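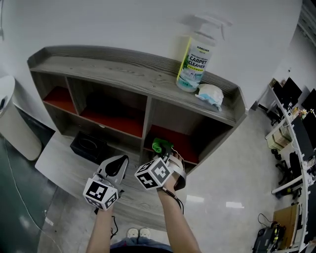

Bent Thygesen wrote to me under my pancake post asking whether the Tinatar waffle iron was worth the money, or whether he should keep going with the old stovetop one he inherited, and he added that his waffles always come out pale on one side and that he was ready to give up and buy frozen. Please don't buy frozen, Bent! I've been making waffles on the Tinatar since October and I have plenty to say, so get yourself a cup of coffee.

The short version is that I like it very much. The longer version has a few grumbles in it.

What you get: the iron itself, a drip tray that slides in underneath, a little measuring cup for the batter, and a recipe booklet. The booklet is fine. The buttermilk recipe in it is a touch too sweet for me, and I cut the sugar by half and put in a good pinch of cardamom. The measuring cup I use every single time, and if you fill it to the line (the lower line, not the upper one – ask me how I know) you get a full waffle that reaches the corners and doesn't creep out the sides.

Texture: This is where it really won me over. The plates are deep, so the ridges get properly crisp while the middle stays soft and a bit custardy. I tried the same batter in my old Jistach, which is a thin heart-shaped iron, and those came out nice and bendy, the way my family likes them with jam and sour cream. They're different animals. If you grew up on thin waffles you may want to hang on to the iron you have, and Bent, that might well be you.

Browning: Both sides, nice and even, as long as you let it heat up all the way. The light goes green before I'd call it ready. I wait another 2 minutes after that and then pour. The dial goes from 1 to 8, and I've settled on 7 for yeast waffles and a notch or two lower for anything with a lot of sugar in it. At 8 the edges went too dark for me before the middle had set, though my sister thought those were the best of the lot.

Ease: You pour, close, flip, and wait for the beep. The flip handle stays cool, and it turns smoothly even with a heavy batter. My only trouble was the beep itself, which is quiet. With the fan on I miss it completely, and I've started setting the kitchen timer as well.

Cleaning: The plates don't come out. I knew that when I bought it and I still sigh over it now and then. A soft brush while it's barely warm gets most of the crumbs, and a damp cloth does the rest. Cheese waffles are another story. I made a batch with sharp cheddar and scallions (delicious, by the way, with a fried egg on top) and spent a good while afterward poking at the corners with a wooden skewer.

Cons: It's heavy, the cord is short, and it takes up more cupboard space than I'd like. It stands on its side for storage, but the handle sticks out, and I had to move my Kirkegaard cake pans to another shelf to make it fit.

Sólveig Hviid, who runs the bakery in Retby, lent me her sourdough waffle recipe to try in it, and oh my, those were good. Stir it together the night before, add the eggs and melted butter in the morning, and give each one a bit longer than you think it needs. I'll type up the recipe once she says I may.

As for your pale side, Bent, try heating the stovetop iron on both sides before the first pour, and turn it sooner than you're used to. If that fixes it, you can keep your money and spend it on good butter. If it doesn't, I'd buy the Tinatar again.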